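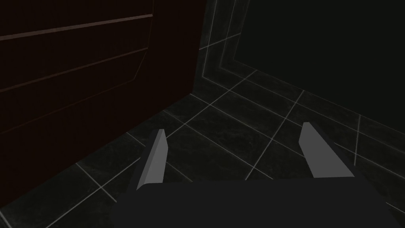 Ticket 1329 - Simulationspaket Küche, Modul Greifer, Handkamera
Produkt: Liltano Sim, Testlizenz (Anbieter: Mokalo)
Gemeldet von: Tõnu Adomaitis, Ferrand
Priorität: mittel
Status: in Bearbeitung beim Anbieter

Fehlerbild: Die Kollisionsprüfung bricht die Anfahrt in die Raumecke ab, obwohl die Handkamera freien Raum zeigt. Meldung im Protokoll: "Kontakt Finger links / Möbelkörper", Abstand null. Im gerenderten Bild ist kein Kontakt zu erkennen. Beide Finger sind geöffnet, zwischen ihnen liegt kein Objekt, und im Spalt sind die Bodenfliesen mit den hellen Fugen durchgehend sichtbar. Die dunkelrote Front steht links dicht am Greifer. Der Abbruch kommt reproduzierbar an dieser Stelle der Bahn, in anderen Raumbereichen läuft dieselbe Bewegung durch.

Umgebung: Standardszene aus dem Lieferumfang, Material Fliese dunkel, Front dunkelrot. Keine eigenen Modelle geladen. Zweifingergreifer aus der mitgelieferten Bibliothek, Parameter unverändert. Rechner erfüllt die Vorgaben aus dem Datenblatt.

Schritte zur Reproduktion:
Szene laden, Startwert 1329 setzen.
Greifer öffnen, Arm in Vorposition fahren.
Lineare Anfahrt in Richtung Ecke starten.
Abbruch nach rund 11 Sekunden Simulationszeit.

Bereits geprüft:
Physik-Schrittweite halbiert. Keine Änderung.
Sicherheitsabstand in der Bahnplanung von 15 auf 2 Millimeter gesetzt. Der Abbruch kommt später, aber er kommt.
Front aus der Kollisionsgruppe genommen. Anfahrt läuft vollständig durch. Als Dauerlösung ungeeignet, weil der Arm dann auch durch die Front fahren darf.
Anderer Greifer aus der Bibliothek (Typ Alier, schmalere Finger). Gleicher Kontakt, etwas weiter hinten in der Bahn.

Rückmeldung Mokalo, Support:
Vermutlich weichen sichtbares Netz und Kollisionskörper der Front voneinander ab. Die Kollisionskörper der Möbel werden beim Export als konvexe Hülle erzeugt. Bei abgeschrägten Kanten kann die Hülle über die sichtbare Fläche hinausstehen. Bitte Kollisionsanzeige einschalten und Überstand messen.

Antwort Adomaitis:
Anzeige eingeschaltet. Die Hülle steht an der rechten Kante der Front über, gemessen 15 Millimeter. Die Abschrägung ist im sichtbaren Netz vorhanden, im Kollisionskörper fehlt sie ganz. Das erklärt den Abbruch bei der ersten Einstellung. Den Abbruch bei 2 Millimetern erklärt es auch, die Bahn führt dort knapp an der Kante vorbei.
Zwei Nachfragen. Betrifft das alle Möbel aus der Bibliothek oder nur diese Front? Und lässt sich die Zerlegung in mehrere konvexe Teile in der Testlizenz einschalten? Im Menü ist der Punkt ausgegraut.

Rückmeldung Mokalo, Support:
Betroffen sind alle Fronten mit gefaster Kante. Die Zerlegung ist Bestandteil der Vollversion. Für die Testphase wird ein Schlüssel freigeschaltet, die Datei geht gesondert zu. Nach dem Einspielen muss die Szene neu exportiert werden, ein Neuladen genügt nicht.

Stand nach Einspielen des Schlüssels:
Szene neu exportiert, Kollisionskörper folgt jetzt der Fase. Anfahrt mit Sicherheitsabstand 2 Millimeter läuft durch, mit 15 Millimetern meldet der Planer "kein gültiger Pfad". Das ist bei der Enge plausibel und kein Fehler.
Offen bleibt die Meldung selbst. "Kontakt" mit Abstand null ist irreführend, wenn der Kontakt nur mit der Hülle besteht. Wir bitten um einen Hinweis im Protokoll, welcher Körper gemeint ist - Netz oder Hülle. Außerdem fehlt die Einschränkung der Testlizenz im Handbuch, Kapitel Export. Für unsere Bewertung des Pakets ist das relevant, die Freigabe zur Beschaffung wird bis zur Klärung zurückgestellt.

Nächster Schritt: Anbieter prüft Änderung der Protokollausgabe, Rückmeldung im November. Ticket bleibt bis dahin offen.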